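Under 12s keep giving goals away from our own goal kicks, what would you do?

Posted by kurkemton_dad

Hiya all. I help out with the under 12s at Kurkemton and we've hit a bit of a wall. We started the season flying, then since we moved up to nine-a-side we can't seem to get the ball out of our own third. The head coach wants everything played short from the keeper, which I like in theory, but the other teams have cottoned on and just stick three up against us.

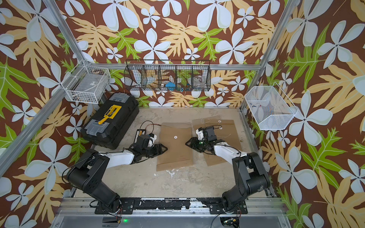
Last match was away at Vidbridge and we let in 4, two of them straight from goal kicks. Our keeper was in tears by half time, poor lad. Do we carry on and hope it clicks, or let him launch it for a few weeks? Training is only an hour, so I can't spend all night on it.

Rhun Penry

Been there! I had the same thing with my lot in April and I'd say keep going, but give them a way out. These are what worked for us:

Let the keeper choose. If there's a free player short, use him, if there isn't, go long to the wide side. Ours cheered up no end once he knew he wouldn't get shouted at for kicking it.

Get your midfielder to come short and then spin away. It drags a marker with him and leaves a gap behind (took us a few weeks, mind, and plenty of falling over).

Spend 15 minutes of training on it, five against three plus the keeper, and swap everyone round so the forwards find out how hard it is. We play it as a game with a point for every time they get over halfway.

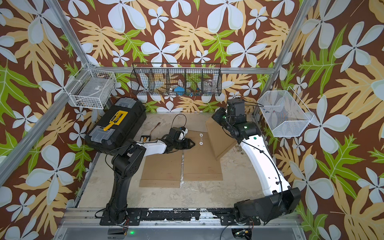 Have a word with the parents too. Half of our trouble was dads on the touchline yelling "get rid!" every time a defender put his foot on it.

velerfan219

just boot it. worked for us when I was a kid

Mrs Sarpong

My daughter plays in goal at this age and I'd just add, please look after the keeper! Ours had a little chat with the coach before each game about where she'd aim the first two kicks, and she was so much calmer for it. Also check how far back the other team has to stand at goal kicks in your league, as ours had a retreat line at the younger ages and then it went, which caught everybody out. Hope he's feeling better about it soon x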